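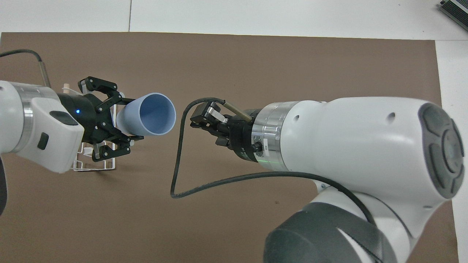 Last updated: 2023-11-01

Third day with the Vik pair on trial from Zukora. Got to the Nastomham unit early and had the mat down before Bartosz arrived.

Spent the morning on cups. The job Plikdale wants is simple on paper - lift a plastic cup off the rack with the left arm, pass it across to the right, set it down. We're using the light blue ones for now. The left gripper is fine with them if the force is turned right down. At the default setting it squeezes the rim out of round and the right arm then comes in at the wrong spot. Changed that before lunch and wrote the new value on the whiteboard.

Cable on the right wrist still bothers me. It hangs in a big loop and I don't like it near the rack. Bartosz wants to clip it back along the arm. I'd sooner ask Zukora for a shorter one. Emailed them, no answer yet.

The quote came too. $3,532 a month for the pair, 20 hours of support included, and $1,450 on top for the training days. Tadeusz Bielecka rang from Plikdale in the afternoon and thought the training was dear. I told him the manual is thin and we'd burn through the support hours without it. He wants some 1,000 handovers logged before he signs anything. We are a long way short of that.

Teaching positions by hand is the best part of the kit. You press the button on the arm, move it where you want it, let go. Bartosz picked it up in a few minutes. The software is slower going, and the colour labels in the menu don't match the ones in the manual.

Packed up at five. Tomorrow the taller cups, and ring Zukora if they haven't written back. Need to buy more tape.

3 comments · 11 shares

We use cookies to remember your settings. By continuing to browse you agree to our cookie policy.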